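Narkier Simulation Starter Package

Aninside has been helping small workshops and colleges plan their first robot cell for a good few years now, and if there is one thing we'd gently press on anyone with a budget to write, it's to try the job on screen before you order a single bolt. The Narkier package lets you do just that, with a white arm, a two-finger gripper and whatever awkward little part you need picking up.
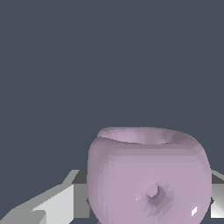
Your licence covers one desk for 12 months and costs £456, with support by email included. Extra desks are £180 each, and you can add them at any point in the year (plenty of our customers begin with one and come back in July, once the new budget has been agreed).

We're often asked whether an ordinary office computer will do. It will, for simple shapes, though if you mean to bring in your own part files you'll be happier with a decent graphics card, so do please leave a little room for that in your sums.
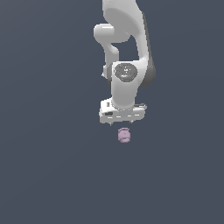 The parts library has 218 ready-made shapes in it, and the Clestex add-on lets you swap gripper fingers and compare them on the same part. Bartoš arms are supported too, should you already own one.

Delivery is by download, usually within seven working days of your order.

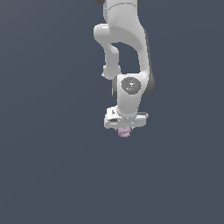 If you're still at the stage of jotting figures on the back of an envelope, do ask us for a written quote, which we'll hold for you while you get it signed off!

Prices last checked 10/13/24. VAT is extra.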